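Stationery Consumption in Shared Study Rooms
Final report, term project
Paweena Kaewsai, Chaiwat Yimyam, Rattana Sriwong
Submitted September 13, 2022

1. Background

The study rooms in the Lultbridge building supply pencils, scrap paper and erasers free of charge. The office orders pencils in January, 3,000 at a time, and in the last two years the stock has run out before the end of the spring term. The aim of this project was to find out where the pencils go and whether a smaller order would be enough.

2. Method

A batch of 200 pencils was marked with a dot of white paint near the ferrule and placed in the supply trays on the second floor. The trays were checked every evening for 3 weeks. Marked pencils found on desks, on the floor or in the lost property box were logged and returned to the tray. Pencils shorter than a finger were logged as used up and removed.

Students were also asked to fill in a short form on how often they took a pencil and what they did with it afterward. The form was left beside the trays - no names were collected.

3. Results

At the end of the period, 84 marked pencils were still in the rooms. Very few had been logged as used up. The remainder had left the building. Losses were highest in the first week and fell after that, which suggests that regular users take one pencil early and keep it.

Pencils with erasers

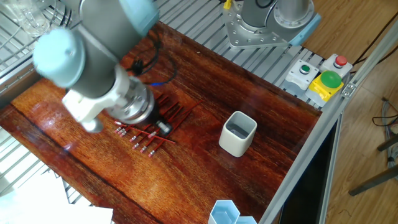
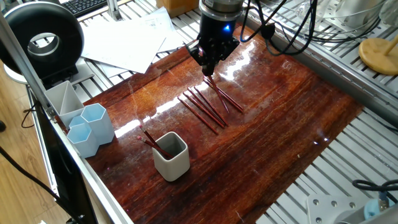 Manee Somboon commented on the draft that the loss figure should not be read as waste, as a pencil carried to a lecture is still being used, and that the office would get more from a return box at the main door than from a smaller order. She also asked for the form to be repeated in the exam period, when demand is different.

We accept the first point. The word "waste" has been replaced with "removal" in the tables. The form could not be repeated in the time available.

4. Limitations

The paint dot wore off on a few pencils and these may have been missed. Only one floor was covered. Evening checks do not show pencils borrowed and returned during the day.

5. Recommendations

Keep the order at its present size for one more year. Place a return box at the main door and log its contents weekly. Split the delivery between the two terms - the storage cabinet on the second floor has room for half.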